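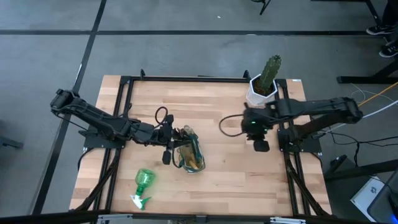
Notes from the Repair Shelf, Aug 9, 2019

We use cookies to remember your preferences. By carrying on reading you agree to this. Accept | Change settings

Looking after a wooden worktop without losing your weekend

Hello again, and thank you to everyone who wrote in after the April issue, which was meant to be a short piece on squeaky hinges and ended up running to nearly three pages (my fault entirely, I do go on). A good many of you asked about worktops and tables, and whether oiling them is as much of a chore as people make out. I have been putting off an answer because I wanted to do my own kitchen first, and I have now done it, so I feel I can speak with a clear conscience.

My worktop is beech and was already in the house when we came to Caldeira Road. It had gone grey round the sink and there was a dark ring where somebody, years back, had left a tin standing in the wet. I had always assumed it would need a machine sander and a man who owned one. It needed two grades of paper, a cork block and an old pillowcase torn into squares, and I did the whole thing by hand with the radio on.

Start with a good wash the evening before, using warm water and a little washing-up liquid, then wipe it down with clean water and leave it overnight. Do open a window. Wood that feels dry to the palm can still be holding damp near the joints, and if you sand it in that state the paper clogs and you will be cross with me.

Begin with 100 grit on the grey parts and the stains only. Go with the grain, lean on the block less than you want to, and brush the dust away often so you can see where you've got to. My tin ring took a long while and never quite left, though it is a soft brown shadow now and I have grown fond of it. Once the worst is done, go over the entire top with 200 grit so that the patches blend in. If you stop at the patches you'll have a worktop with islands in it, and I speak from experience, having done exactly that to my mother's table when I was young and very sure of myself.

Then the oil. Serpil Polat wrote to ask whether she could use the olive oil from her cupboard, and I'm afraid the answer is no, Serpil, it stays sticky and goes rancid, and your kitchen will smell like an old chip pan by autumn. Use an oil sold for worktops and check the tin to see that it's suitable where food is prepared. Pour a little on to a cloth, rub it in, and wait 15 minutes. Then wipe off everything that hasn't soaked in — and I do mean everything, because the leftover oil is what turns tacky and collects crumbs.

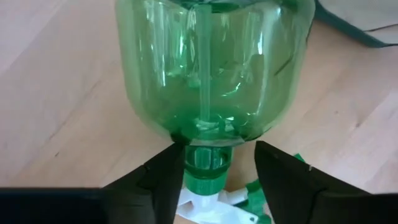
Give it a night before the next coat. I did 3 coats in all, over as many evenings, and kept the kettle and the bread bin on the ironing board in the meantime, which my family bore very patiently. The end grain near the hob drank far more than the rest, so keep a bit back for it.

One serious word about the cloths. Rags with oil on them can heat up by themselves if they are left in a heap, and people have had fires that way. Lay them out flat outdoors to dry, away from anything that burns, or soak them in water and put them in a metal tin with a lid. Please don't ball them up and drop them in the kitchen bin, however tired you are.

After that it's only a matter of small habits. Mop up round the taps, put a trivet under hot pans, and when water stops beading on the surface, give it one more thin coat. You don't need to sand again each time unless it feels rough. I keep my cloth squares in an envelope in the cutlery drawer and do the bit by the sink whenever it starts looking thirsty.

If you have a top with a hard varnish on it, most of this won't apply, and oil will simply sit there looking foolish. I hope to get to varnish before Christmas. Do keep your letters coming, and if anyone has a good way of getting candle wax out of a deep grain, I would dearly love to hear it.

Recent items
Hinges that squeak, and hinges that ought to
Sharpening kitchen scissors at home
A drawer that sticks in damp weather
Readers' letters: wobbly chairs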